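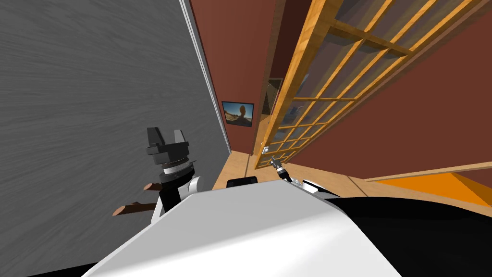

Enham Ferry Sit-in

The Enham Ferry Sit-in was a non-violent protest held in the river town of Enham against the withdrawal of the public ferry to Dutness, on the opposite bank. It began in February, lasted 20 days, and ended with the regional council restoring most of the crossings it had cut. The sit-in is remembered with great affection on both sides of the river, and it remains one of the liveliest examples of small-town direct action in the region – part picket, part singalong, part open-air council meeting.

Background

Enham and Dutness have never been joined by a bridge. The road route between them follows the river upstream to the Skurnier weir and back down the other bank, a drive of 40 minutes in good weather. The ferry does the same job in a few minutes, and for generations it carried schoolchildren, mill workers, shoppers and the Dutness brass band, whose instruments travelled free.

The service was run by the regional council, which met in Enham but drew most of its members from the farming wards further inland. When the council's budget came under strain, the inland members argued that the ferry was a local convenience paid for by people who never used it. Residents of the two towns replied that they had been paying for inland roads on the same terms for just as long. The argument was an old one, and it had been settled each year by a modest rise in the fare.

That changed when the council adopted a winter timetable with only three return crossings a day and none after dark. The last boat left Dutness before the end of the afternoon shift at the Skurnier mill, so workers living in Enham could get to their jobs but could not get home by water.

The sit-in

The protest started on the first evening of the new timetable. Passengers who had come over on the final crossing stayed in their seats at the Enham landing and politely declined to leave. The crew, who were themselves unhappy with the cuts, put the kettle on. By the next morning the group had moved to the waiting room and the landing steps, leaving the boat free to run, and a rota had been pinned to the ticket window.

Keeping the ferry moving was a clever decision. The organisers wanted the council to be seen as the body stopping the boats, and they took great care that no passenger was ever delayed. People sat on one side of the steps only. Prams and bicycles had right of way. A song sheet went around, most of it set to hymn tunes, and several of the verses about the council's road budget are still sung at the Dutness regatta.

Numbers rose and fell with the weather and the mill shifts. The largest gathering took place on the second weekend, when 285 people signed the attendance book kept at the ticket window. The book is a wonderful document, full of shopping reminders, rude rhymes and a long-running dispute over the correct way to make pea soup.

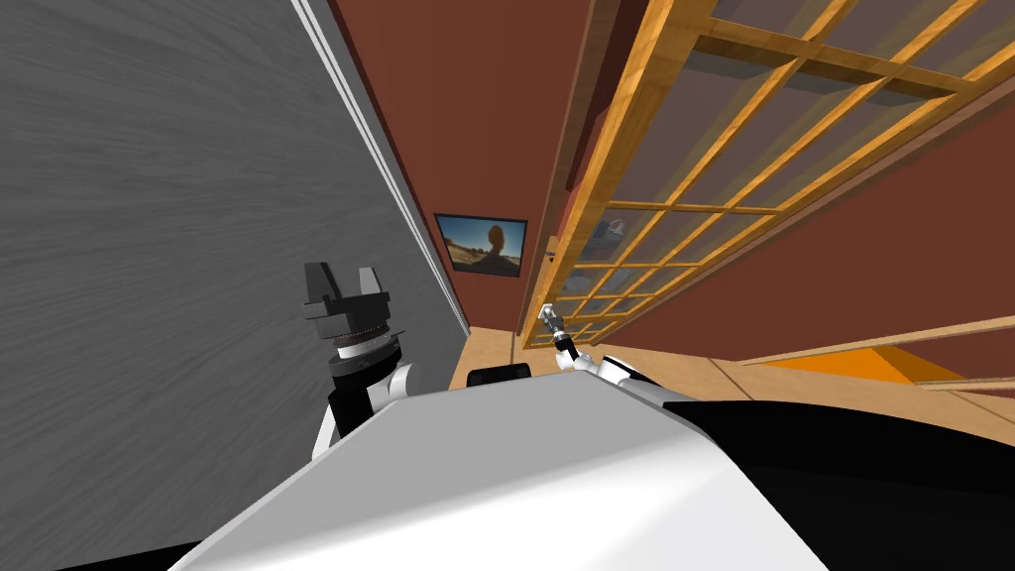 Framed desert landscape on a reddish-brown wall.

Council response

The council at first treated the sit-in as a matter of trespass. A notice to leave was posted at the landing, but it referred to the wrong parcel of land and had to be taken down. A second notice was drafted and never served. Members for the two towns then moved that the next ordinary meeting be held at the Cârstea Hall, beside the landing, so that the public could attend in numbers. The motion passed by a single vote after one inland member crossed the floor.

The meeting ran well past midnight. Speakers from Dutness, who had no late boat home, addressed the chamber one after another on the subject of having no late boat home. The council agreed to restore the evening crossings at once and to review the fare in the spring. The sit-in was called off the following afternoon with a procession from the landing to the market square.

Aftermath

The restored timetable stayed in force with small changes, and a standing rule was adopted that any cut to the ferry must be debated in the town it affects. Campaigners elsewhere along the river borrowed the Enham approach, particularly the idea of occupying a place while helping it run normally. A similar protest at the Skurnier post office was shorter and less successful, as the building was closed for repairs during most of it.

Opinion on the wider effect is divided. Some local writers credit the sit-in with breaking the inland majority on the council, which lost control at the next election. Others point to boundary changes already under way, and note that several inland members who opposed the ferry kept their seats comfortably.

Commemoration

The attendance book was restored and placed on public display at the Cârstea Hall on 2020-08-07. A copy can be leafed through at the Dutness library, pea soup and all. The original song sheet has not been found, although versions written down later from memory differ only in the order of the verses.

See also

Dutness regatta
Skurnier weir
Cârstea Hall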